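A Walk Through Nodberg Park

The invitation promised "a new front yard for the east side," so I took the bus out to the open day at Nodberg Park with fairly low hopes. I've been to enough of these to know that the map on the easel is usually greener than the ground.

Zandeo, the firm that drew up the plan, had a tent by the north gate. Their handout says 132 new trees. I asked which ones were already in, and was pointed toward a row of staked maples along the fence on Gundau Street. They looked fine. The rest are due in February, which struck me as an odd month to plant anything here.
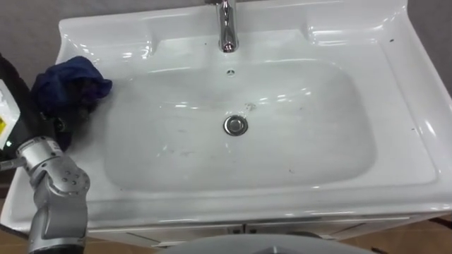 Restrooms are what people around here have asked for at every meeting I've sat through, and the plan finally has a building for them next to the playground. It will be open from April to October. People walk dogs and push strollers in January too, and I said so, and was told that winter hours are "under review." The fittings are the home kind, a wide white sink with a chrome faucet and a domed stopper in the drain. I would not put a stopper in a public park. Somebody's kid will have that basin full by the first weekend.

The playground itself is better than I expected. The surface is soft, there's shade on the west side, and the swings are far enough from the path. There are 2 gates, both with latches a toddler can't work.

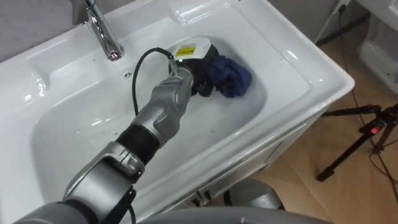

Then there is the money. Royer, the contractor, is paid to look after the grounds for 4 years. After that it goes back to the city, which already can't keep the grass cut at the ballfields. I asked where the upkeep budget would come from and got a long answer about partnerships. The tour took nearly 80 minutes and that question got maybe one of them.

I'd still go and see it. Wear boots, the lower path by the creek is mud, and the handout calls it a boardwalk.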